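Imprimir
Enviar por correo electrónico

La comisión electoral de Bratar confirmó que la segunda vuelta de las municipales se celebrará en octubre, después de que ninguno de los tres aspirantes a la alcaldía superase la mitad de los votos válidos.

23 de marzo de 2022

Garba Dauda, alcalde en funciones y candidato de la lista Unión Vecinal, se medirá con Karine Boychuk, concejala de la oposición desde la pasada legislatura. Los separaron 151 papeletas en el recuento definitivo, que se cerró de madrugada tras revisar las actas de ocho mesas del distrito de Henao.

La tercera candidata, Halima Babalola, quedó fuera de la votación decisiva. En un comunicado breve aceptó el resultado y dejó libertad de voto a sus simpatizantes. Su partido conserva tres asientos en el pleno, suficientes para inclinar la mayoría hacia cualquiera de los dos bloques.

"Hablaremos con quien quiera hablar del presupuesto y del agua", dijo Babalola a la salida de la sede de su formación. No aclaró si ya había mantenido contactos con los finalistas.

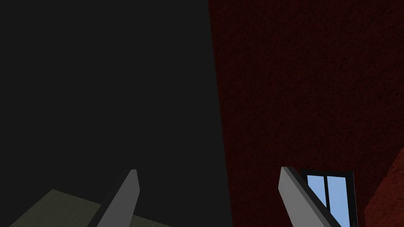

Dauda reunió a unos 300 seguidores en el pabellón de Pedley, donde prometió terminar la carretera de circunvalación y mantener congelada la tasa de recogida de residuos. Boychuk eligió un acto más pequeño en el barrio de Brolten y centró su intervención en las listas de espera para la vivienda municipal - uno de los asuntos que más preguntas recibió en el único debate de la campaña.

Las reclamaciones presentadas en Henao se referían a firmas ausentes en varias actas y a la apertura tardía de un colegio. La presidenta de la comisión, Fanni Szekeres, explicó que las diferencias corregidas no alteraban el orden de los candidatos y que los partidos recibieron copia de toda la documentación.

El representante legal de Boychuk, Musa Oyelaran, pidió que en la segunda vuelta haya interventores de ambas candidaturas en todas las mesas desde la hora de apertura. La comisión responderá por escrito.

El plazo para inscribirse en el censo volverá a abrirse antes de la votación. Quienes ya figuran en él no tendrán que hacer ningún trámite, salvo los vecinos que hayan cambiado de domicilio dentro del municipio.

Imprimir | Enviar por correo electrónico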